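September, evening

Today I worked at the bed again, showing how to fold the blue cloth. My target from Jira was 200 demonstrations. At lunch I had only 27, and my wrists were already complaining. 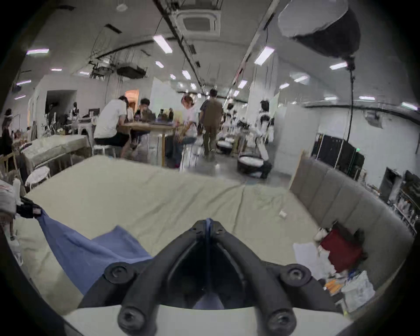 I learned that I must move more slowly than at home. When I hurry, the cloth slips and I must begin that fold again. In the afternoon I found a better rhythm: pinch the two ends, lift, wait a little, lay down. I think the waiting is important for Sternulora, so it can learn where one movement finishes.
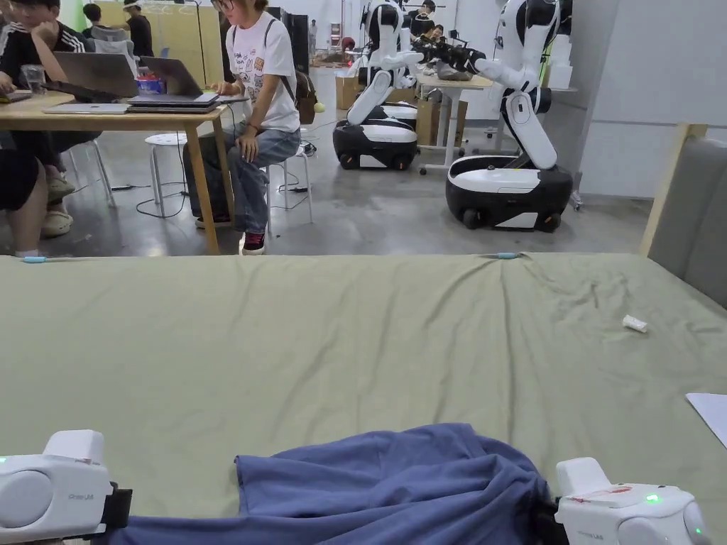

Blue cloth, one end in each gripper.

I stopped at 643 for the whole month. Tomorrow towels, and I must ask for a higher stool.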